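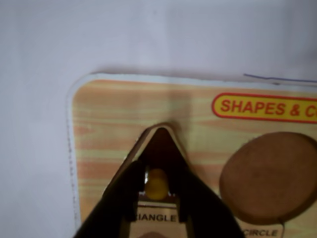
Fesitz Records is a second-hand and reissue music shop in Gondham. Mostly jazz, vocal, soul, a fair bit of classical, and a folk section that keeps getting bigger on its own. We sell over the counter and by mail. Grading used records is fiddly work and you get a feel for it, same as a kid with a wooden shapes board learns what goes in the triangle hole -- you look, you tilt it under the lamp, you look again. Every disc gets played before it gets a grade. Not the whole side every time, but the start, the middle and the run-out, both sides.

How we started. A market table, 77 LPs in two milk crates, one folding chair. Most of those were big band and show tunes from a house clearance in Laur. Sold well, bought more, ran out of garage. Took the shop on Alside Street the next August and have been there since. Old shoe store, so the shelving was already deep enough for twelve-inch sleeves, which saved us a lot of money we didnt have.

These days there's 3072 titles in the catalogue, give or take whatever went out the door this morning. LPs are the bulk of it. CDs along the back wall, still a good seller for us whatever anyone tells you. Box sets behind the counter, just ask. A small shelf of songbooks and sheet music too, mainly vocal scores. No cassettes at the moment, sorry. We had a run of them and they were more trouble than they were worth, half of them squeaked. 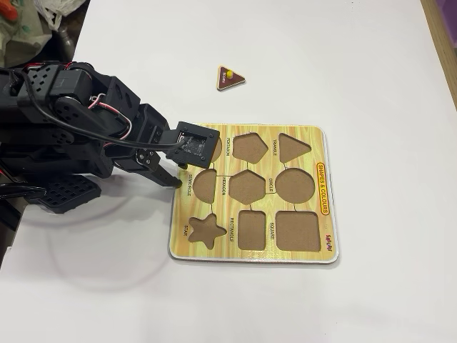
Black arm over the puzzle board, white tabletop.

What we're known for, if we're known for anything, is singers. Duet albums, live club dates, songbook records, the odd things people cut for small labels and never followed up. If you heard something once on your grandmother's stereo and only remember the colour of the sleeve, try us. We like that sort of question. Can't promise an answer but we'll have a go, and there is a notebook by the till where customers' mystery records get written down until somebody cracks it.

Grading. We use 4 grades and keep them plain:

Like new -- plays clean, sleeve tidy, you'd be happy to give it as a present.
Very good -- light marks, maybe a tick between tracks.
Good -- you will hear some wear. Plays through without skipping.
Rough -- priced to match. Usually bought for the sleeve or because it's the only copy going.

If you think we got a grade wrong, send it back and we'll refund it, postage included. Doesn't happen often. When it does it's usually a pressing fault we missed on the second side. CDs are checked for scratches and played on the shop deck, and cracked cases get swapped for new ones before they go out. Booklets are noted if missing. We don't clean up library stamps or names written on labels, they stay as they are and we mention them in the listing.

Mail orders. Packed in stiff mailers with the record outside the sleeve so the seams don't split. Posted next working day if you order before noon. We ship across the country and overseas, ask for a quote on anything heavy. Boxed opera sets weigh a ton, be warned. Local pickup is free, bring your order number.

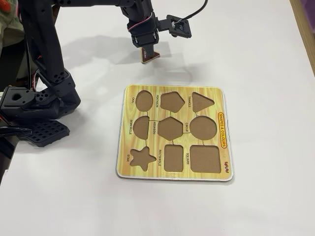

Pickup orders are held for 17 days and then go back on the shelf. We do try to phone first. If you're away or having trouble getting in, just tell us and we'll hang on to it longer, it's only a shelf.

Buying. Yes we buy collections, big or small. Please don't sort or wipe them beforehand, and please don't throw out the inner sleeves! Bring a box in or send a rough list by email. For larger lots we'll come and look -- Gondham and Laur no charge, further out we'll talk about petrol. Offers are for the whole lot, cash or transfer, or a bit more in store credit. We can't take records that have been in a flood or have mould on them, it spreads to everything else.

Listening deck is at the front by the window, two sets of headphones, help yourself. Kids welcome, drinks on the side table please and not on the bins. Step at the front door, level entry from the laneway, ring the bell and we'll come round to unlock it.

Questions, wants lists and complaints all go to the same email adress and all get read. Wants lists are free, no limit, and we only write when somthing turns up.

Last updated: 15 November 2019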